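September 17, 2025
Language House Diary, Hinwood College

The second week of instruction in the Language House has concluded. Enrollment in first-year Swahili stands higher than last fall, and a second discussion section has been approved for the Ridgeway building. Beginning Zulu remains at 7 students, which meets the minimum set by the department.

Thandeka Radebe met with the residents this evening to review the study abroad calendar. Applications for the spring term at Vetetley are due in October. Each applicant must submit a transcript, 2 letters of support, and a personal statement written partly in the language of study. Several residents asked whether a heritage speaker may apply without the placement interview. The answer is no, although the interview may be held by telephone.

The Mivbridge Fund has renewed its travel award for the coming year. The amount is $2000 for a full term and $300 for a short stay. Students who changed majors after their first year remain eligible — a point that was unclear in last year's notice and caused some to miss the deadline. 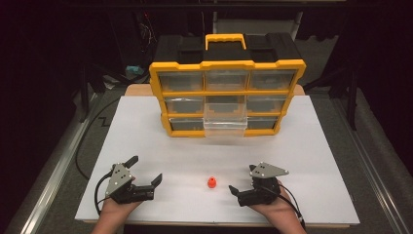
Conversation tables will continue through the end of the term. Attendance at the Portuguese table has been low, and the hour will be moved to follow dinner. The Swahili table will keep its present time.

I am to revise the placement notice and send it to Ms. Radebe for approval. The reading room list is still outstanding.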